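Week 5: Heritage towns and the day-trip visitor

Brochures for Antunes promise 13 historic sites in a day. Be wary. Teixeira walked the route in April and got through six, two of them gift shops with an old door. 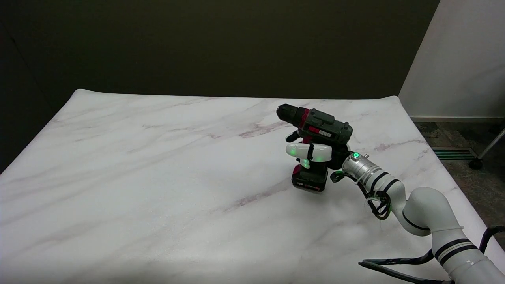 Cordless drill, 12V, held upright on or just above a marble-patterned surface.

Ask who did the counting. Skatar calls its harbour wall "ancient", but most of what visitors photograph is recent repair work. Is that dishonest, or just ordinary tourism?

Reading: Teixeira, ch. 4.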